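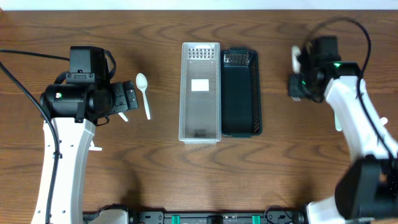
Shared ownership is the wrong test of editorial independence

When Gritano took control of the food and homewares title Masson in June, the announcement included the usual sentence. The title would "retain full editorial independence" and its editor would stay. Readers were expected to take comfort in both statements. Neither is a description of how a lifestyle publication is run.

Editorial independence in this sector is generally discussed as a question of who may kill a story. That model was borrowed from newspapers, where an owner might plausibly have a view on a court report or a council budget. A lifestyle title seldom publishes anything an owner would want killed. Its exposure is in commissioning: which subjects get covered, at what length, how often, and with which retail links attached. Those decisions are made before an editor sees a draft, and after an acquisition they tend to migrate to a central desk.

The mechanism is ordinary. The acquired title moves to the group's content management system. Its affiliate accounts are merged with the group's, because a larger account earns a better commission rate. Reporting is then standardised, and the editor receives a weekly sheet ranking every article by revenue per thousand visits. No instruction is issued. An editor with a budget for 36 commissions a month can read the sheet and draw the obvious conclusion, and by the second quarter the long feature on regional bakeries has become a guide to bread tins. 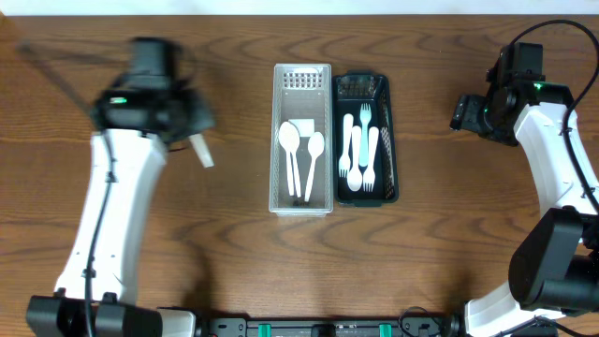
Leonilde Lobo objected, after I made a shorter version of this argument in a newsletter, that independent titles read the same sheet. Her point was that a small publisher with no parent company is more dependent on affiliate income than a group title, and has less room to carry a feature that loses money. Dumthorpe, which she cited, closed its reporting section while it was still privately held.

I accept the example. Dumthorpe had roughly 500 paying members and no reserves, and the section was never going to survive on that base. It supports a narrower claim than the one she draws from it, however. Financial pressure existed before the sale and will exist after it. What changes with the sale is who sets the acceptable margin, and whether the person who sets it has any obligation to tell the reader.
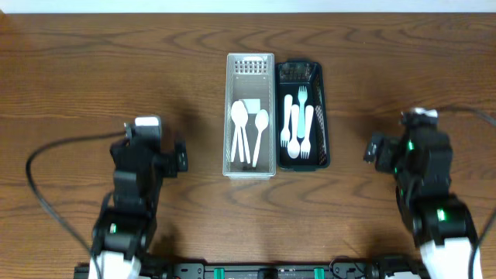

Disclosure is where the practical remedy lies. A group that promises independence should publish the terms of it in a form that can be checked. Two items would be enough to begin with: the share of commissions originated by the title's own staff, and the share of articles containing links supplied by the parent. Both figures already exist in any competent system. Rototness, a trade newsletter with a staff of 16, has printed the first of them every quarter for 2 years without evident harm to its business.

Josefien Van Beek has argued that readers of lifestyle media do not want this information and would not use it. That may be correct for most of them. The same could be said of the ingredients panel on a jar of jam, and the labelling rules do not depend on how many shoppers read it. Freelance writers would use the figures, as would advertisers comparing titles within a group.

Until such figures appear, the sentence in the press release should be treated as a statement about the masthead and the editor's employment contract. Gritano has been asked for the commissioning share at Masson and has said it does not report at title level.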